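The Return of the Shared Workroom

Across the market towns of the Bivia valley, rooms that stood shut for years are being let by the desk, by the day and, in a few cases, by the hour. Former banks, a chapel hall and the upper floor of a seed merchant's have been fitted with heating, decent lighting and furniture that can be moved by one person. The people who use them include bookkeepers, translators, dressmakers and a good number of employees whose head office is two hours away by train.

The Flemus Trust, which owns or leases 14 such buildings, began its programme with a modest aim. It wished to keep the ground floors of the high street in daily use and to bring in enough rent to mend the roofs. Its latest review records 855 regular members, most of whom live within walking or cycling distance of the room they use. A further 1,091 people booked a desk at least once during the year.

The review gives much attention to furniture. Early rooms were equipped with heavy desks donated by a county office, and members disliked them. They were too deep for a laptop and too low for anyone who wished to stand. The Trust has replaced most of them with lighter tables and standing desks, and members are now asked to clear their surfaces at the end of each day. Storage is provided along the walls, in lockers or in baskets, according to the size of the room.
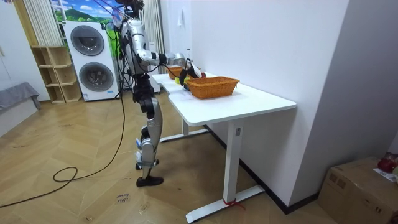
Noise has proved the harder matter. A dressmaker's machine and a translator's telephone call do not sit well together, and the Trust's first answer, a printed code of conduct, was widely ignored. The present arrangement divides each building by the kind of work done in it. At Issa House, the largest of the group, the quiet room faces the garden, calls are taken in the old strongroom, and practical trades occupy the rear of the ground floor, where deliveries can be received without crossing the hall.

Prices vary from town to town. The Trust sets a common rate for a single day, but monthly terms reflect the cost of running each building, and the older ones are expensive to heat. Members at the chapel hall pay more in winter than they do in summer – a practice that drew complaints when it was introduced and has since been accepted, if without enthusiasm.

Shopkeepers have taken a close interest. In Sterari, where the shared workroom opened above the former bank, two cafés have lengthened their weekday hours and the stationer has returned to opening on a Tuesday. The review is careful not to claim too much from this. A new bus service began in the same season, and footfall had already started to rise.

Some 3,427 square metres of floor are now in use across the programme, and the Trust does not expect that figure to grow quickly. Suitable buildings are fewer than they were, and owners who once offered a peppercorn rent have begun to ask for the market rate. Two further sites are under survey, one of them a railway goods office with no mains water. A decision on both is expected in June, once the surveyors have reported on the drains.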